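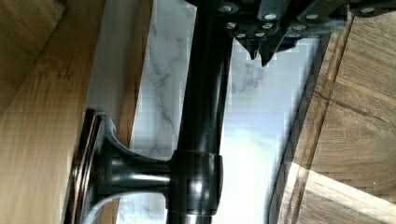
Home » Work with us » Kitchen Resetter, part-time (Wimden)

Mirberg is looking for someone to put a kitchen back the way it was. Then, a while later, to put it back again.

We look after furnished short-stay apartments in Wimden and Brarkcombe, and every one of them has a counter that fills up when your back is turned. Guests are lovely people. They also believe that a bag of chips lives wherever it was last opened.

What the job involves:

Clearing and wiping the counters (marble, so no vinegar, please, we've had that conversation).
Folding dish towels and hanging them somewhere sensible.
Returning trays, cutting boards and mugs to their places, using the sheet taped inside the cupboard door.
Buffing the dark bronze bars with a dry cloth. The finish shows copper at the edges and is supposed to. Please don't try to fix it.
Deciding whether a half-eaten snack is food or trash. You'll develop instincts.

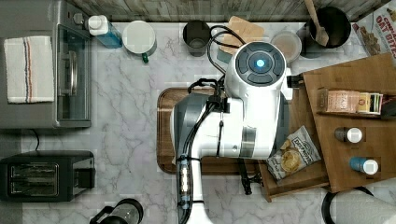 Counter with toaster oven, dish towel, chips and shelf organizer, Wimden.

Shifts are four hours, starting at 900 hours on the rota, or nine in the morning to everyone else. Pay is $18 an hour, plus bus fare. We have 68 apartments on the books, and you'd cover a handful of them.

You don't need experience. You do need to be able to lift a toaster oven, crouch without complaint and tell a cutting board from a serving tray, a subject on which the Brarkcombe crew holds strong views. References are nice. A driver's license is nicer.

To apply, send us a few lines about yourself and the worst kitchen you've ever cleaned. Photos not required. Mark it "Resetter, ref. 89" and get it to the Mirberg office by the end of January. We reply to everybody, though slowly in the week after New Year.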